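About Us

Hi, I'm Rongrong, and this is the page where I'm supposed to tell you who we are.
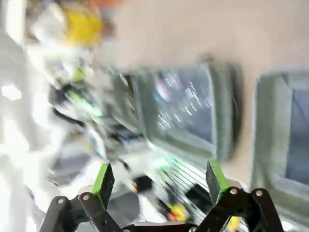
So, Zumgate started with monitors. I was doing bookkeeping for a shipping office back then, hunched over a laptop at the kitchen table, and my neck was a mess by lunch every single day. Ximeng Feng (we'd been roommates years before, and she still had my rice cooker) came over one evening with two old office screens in the back of her car and a bag of cables. We spent until nearly midnight getting them to the right height on a stack of cookbooks. The next morning I sat up straight for the first time in months and called her before I'd even had coffee. I wanted more screens! I wanted to do my sister's desk, and my boss's desk, and frankly anybody's desk.

That's pretty much still the job. We buy used monitors from offices that are closing or upgrading, clean them up, test them, and set them up for people who work from home or run small offices. Big light-colored ones, little black ones, the wide kind that take over the whole desk. We do the stands and the arms and the cables too, and we'll come to your place in Genberg or Portela and put it all together with you sitting in your own chair. Please sit in your own chair. I've had people stand next to me the whole time being polite and then the screens end up set for someone five inches taller.

Ximeng runs the bench. Every monitor that comes in gets a night on plain gray, then white, then black, and she goes over it for dead pixels and blotchy corners with her reading glasses pushed up on her head (where they do no good at all). Last year 1,231 screens came through and she turned down 153 of them. Those go to the recycler in Portela. She's tougher than I am. I'd have kept a few of the ones with a tiny scratch, and we do have a scratch-and-dent shelf now, which I consider a personal victory.

I do the visits, the phone and the money. I also do the cables, and I love doing the cables. Give me a desk with a rat's nest behind it and a roll of hook-and-loop ties and I'm happy for an hour. I label both ends of everything, too, so if you move house you can plug it all back in without calling me, although plenty of you call me anyway and that's fine.

A few things people ask before booking. Yes, two screens can be different brands, and no, they probably won't match in color perfectly, but we'll get them close. Yes, you can bring us your own monitor and we'll just do the stand. Glass desks are trickier for clamps, so tell me ahead of time and I'll bring the weighted bases. We don't fix cracked panels. We do take them off your hands.

We moved into the Vevon building in August, up on the second floor, and we finally have room for a proper testing bench and a couple of desks where you can try things out before you buy. Come up and play with the heights! The elevator is slow and the door sticks a little, so give it a shove. We're in from 10 a.m., and if I'm out on a visit Ximeng will let you in, once she's done with whatever screen she's staring at.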